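Minutes – Meeting after the Open Day of the Robot Workshop
Clostness Technical Center, room 9
December 2022

Present: Maricica Bratu (chair), Emanuel Mocanu (minutes), the workshop team, two guests from Kaczmarczyk
Excused: the representative of Zodska

12 shares
3 comments

1. Opening

Maricica opened the meeting and thanked everybody who helped with the open day. The minutes of the September meeting were accepted with one correction: the name of the bus stop is Motdale, not Motdale North.

2. Visitors

The reception reported 170 visitors. This is more than at the last open day, and the morning was much busier than the afternoon. Two school classes came at the same time and the corridor was blocked until one group was sent to the lecture hall first. It was agreed that next time the schools will receive a fixed time of arrival and the name of one person who meets them at the door.

Several visitors did not find the entrance. The sign at Motdale was put on the wrong side of the road. Emanuel will ask for two more signs and will place them himself on the evening before.

3. Costs

The cost of printing and drinks was 365 euros. The guests from Kaczmarczyk offered to pay a part of the printing if their name is on the leaflet. Maricica was in favor, but she wants to see the text before it is printed. The decision was moved to the next meeting.

4. Demonstrations

The talk about safety was too long for the younger visitors. The speaker agreed with this and will prepare a shorter version with more pictures. The long version stays for the adult groups.

The conveyor demonstration of Zodska stopped two times and had to be started again by hand. Zodska sent a written note that the fault was in a sensor. The team asks that they bring a spare one next time.

The table with the robot arm had the most questions. Visitors wanted to know how the arm takes hold of things that have no firm shape, and if it can be used in a kitchen or a laboratory. There were also many questions about the price – the team members gave different answers, and this made a bad impression. A sheet with common answers will be written and everybody will read it before the next visit.

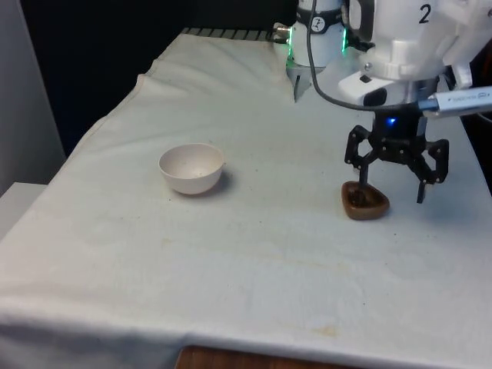 Demonstration table: gripper at the brown dish, with the white bowl on the left.

Emanuel remarked that the cloth has many creases and also a stain close to the front edge. He proposed to buy a new one in a plain dark color. One member of the team preferred to keep white, as small objects are easier to see on it for people who stand in the back. After a short discussion it was agreed to stay with white and to buy two cloths, so that one can be washed.

It was also said that the visitors in the second row could see very little. Maricica will ask the school if a raised platform can be borrowed. If this is not possible, the groups at this table will be limited to 9 persons.

5. Visit of the group from Kaczmarczyk

The guests would like to come again with their apprentices and see the same demonstration, but with more time for questions. They asked if the apprentices may operate the arm. The team answered that this is possible only after the safety talk and with one team member next to each apprentice. The guests accepted this. They will send the list of names by e-mail.

6. Tasks

Signs at Motdale: Emanuel
Sheet with common answers: workshop team
Two white cloths: Emanuel
Platform for the second row: Maricica
Shorter safety talk: the speaker
Letter to Zodska about the spare sensor: Maricica

7. Other matters

The key of the store room is still missing. Who has it is asked to leave it at the reception.

The date of the next meeting will be sent by e-mail – the room stays the same.

Minutes written by Emanuel Mocanu, read and approved by Maricica Bratu.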